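Stalow, which makes the Wovik password manager, says a flaw in its browser add-on let some websites read saved logins they should never have seen. The company put out a fix on Friday and says it has no evidence anyone used the hole. It hasn't said what evidence it would expect to find, or how long its logs go back.

The bug was reported in September by Cremilda Guimarães, an independent tester. By her account, the add-on matched site names too loosely, so a page with a lookalike address could ask for a login and be handed it without the user clicking anything. She sent Stalow a working demonstration and waited 90 days before publishing her notes.

Stalow's own notice calls the problem "a limited autofill behaviour issue". Readers may make of that what they like. 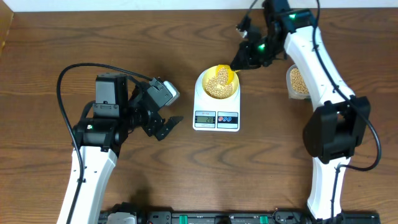

**Do Wovik users need to change all their passwords?**

Stalow says only people who had autofill switched on need to, and only for sites they visited with the add-on running. Autofill is on by default, so in practice that covers most customers who never touched the settings. Start with email and banking.

The fixed version is numbered 217. Anything older is affected, back to at least version 166, the earliest one Guimarães tested. Stalow has not said whether releases before that carried the same fault, and a spokesman, Alfredo Quiambao, would say only that the company "encourages all customers to stay up to date".

He was also asked why the fix took as long as it did. The change itself, going by the public code, comes to 58 lines. Quiambao said the time went to testing across different browsers, which may well be so, but two ordinary updates shipped during the same stretch, one of them adding a new colour scheme.

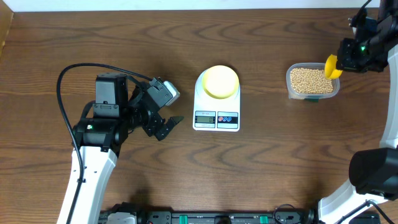 *Beans and a kitchen scale on a wooden table.*

The company points to an outside review of Wovik by the security firm Šimko as proof that its product is sound. The summary on Stalow's website runs to a page and a half. It covers how passwords are stored on the company's servers and does not mention the browser add-on at all. Šimko did not reply to a request for the full report, and Stalow says it is confidential.

Customers on the business plan, sold under the name Mina, were emailed about the flaw on Thursday, a day ahead of everyone else. Stalow describes this as a "staged notification". Home users had no email as of Saturday night and would have had to find the notice on the support site, under a heading about performance improvements.
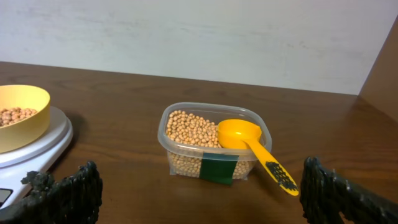

*Chickpeas in a clear container.*

To check which version is installed, open the add-on's menu and choose the line at the bottom. If the number is lower than 217, update by hand and restart the browser. Autofill can be turned off on the same menu. Guimarães recommends leaving it off for now, and says she has sent Stalow a second report, which the company has acknowledged but would not discuss.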